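# Red button on red tray: change the tray or change the button?

*Sturnthorpe Toy Library forum › Kit and maintenance › 2,273 views*

### henden_stores

I am putting together the loan sets for November and want a second opinion on contrast. The set is a shallow tray with domed push buttons and a few soft toys. The borrower presses the button matching the colour of the toy they have been shown. Some of our borrowers have reduced vision, so the button has to be found by eye before it is found by hand.

The trays are the red Vernumier ones. We bought them in bulk and I would prefer to keep them. The trouble is the red button. The dome is the darker of the two reds, but both are strong colours, and the dome is glossy enough to pick up every light in the room. From straight above, the most useful boundary I get is the thin pale line along part of the edge, and that fades out as it goes round.

Options as I see them:

1. Leave it alone.
2. Line the tray with a neutral mat.
3. Drop red from the set and keep the paler buttons.
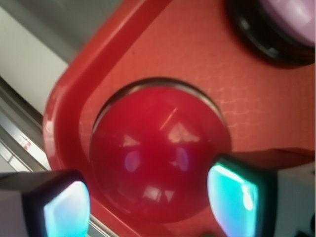

### pallet_knife

Option 2. Mid grey, matt, cut to the floor of the tray with the corners radiused to suit. Don't use white. White under a glossy dome gives you a brighter patch to reflect and you are back where you started.

What is your light level at table height? We specify 300 lux at the table for ours and get fewer complaints than we did with the ceiling lights at full.

### henden_stores

I haven't got a meter. Two ceiling fittings, diffusers on both. I can borrow a meter from the school.

### quarterturn

I disagree with the mat. Anything loose in a tray lifts at the corner within a month, and then you have an edge for small fingers to pick at and crumbs underneath. We tried it on loan set 543 and pulled the mat at the first return check.

The raised rim is doing a useful job as it is. It tells the hand where the work area stops. A thick mat takes depth off that rim.

I would go further and ask whether the red button is a problem at all. Hue difference is poor, agreed. Lightness difference is what matters for most low-vision users, and a dark crimson against an orangey red has some. Take a photo, turn it to greyscale and compare the two patches before you spend anything.

### pallet_knife

Greyscale conversion depends on the software. Some weight the red channel so low that both patches come out nearly the same grey. I wouldn't make a purchasing decision on it.

As for lifting corners, stick it down. Low-tack film, whole underside, press from the middle outwards.

### quarterturn

Film on a textured floor only bonds to the high points. Has anyone made it last through a wash?

### henden_stores

The floor is textured, yes. Fine weave pattern with small raised dots. I had not thought about adhesion.

I have now laid a set out properly at an angle on the table, with the light green button at the far end, pink to the right and red at the near corner. Soft toys down the left: the pink one, with the red fruit (or vegetable, opinions differ here) in front and slightly over it. There is a green cylinder in the tray as well.

Looked at from the side it is a different problem. The black bases show, with a step in them, and the base under the red dome makes a dark band round the bottom and the right. The pale caps need no help.
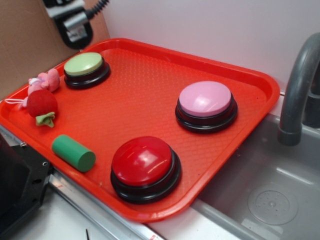 So the case for a mat is weaker than I thought for someone seated, and unchanged for someone standing over the tray. Most of ours sit. A few use standing frames, and for them I think the red button still wants something.

Second thing I noticed while setting up: the looped cord on the soft toys goes over the rim of the tray. I would like a rule on cords before these go out.

### pallet_knife

Fair point on the bases. What about a ring? Self-adhesive vinyl annulus in white or pale yellow, on the tray floor around the red button only. Small area, so less to lift, and it marks the home position when somebody repacks the set.

### oddment_tin

Reading along, I look after two sets at the other branch. We put a ring on the base collar instead of the tray. The collar is smooth so the tape holds, and the ring moves with the button. Clean with alcohol wipe first, overlap the ends by a few millimetres, trim flush with the top edge.

Cords: we measure each loop when a toy comes in and anything over our limit is snipped and stitched flat. Your safety sheet should have a figure. If it doesn't, ask before you lend.

### quarterturn

Tape on the collar is the better of the two. Check it doesn't foul the dome's travel. On the Gounder buttons we stock, there is very little gap between cap and collar, and one strip of tape set a touch high was enough to make the button stick down.

I still think the simplest fix is to put the red button in a tray of another colour.

### henden_stores

Other colours would mean buying more trays — there is no money for that before spring.

I'll do a trial: pale yellow tape on the red button's collar, kept well below the cap, no mat, meter reading taken at the table. One set with tape and one without, same borrowers. Cords get stitched flat on everything regardless.

Does anyone have a part number for the matt version of the yellow tape? The gloss one is all I can find.

### oddment_tin

Will look on the roll when I'm next in. It is the cloth-backed sort, 12 mm wide.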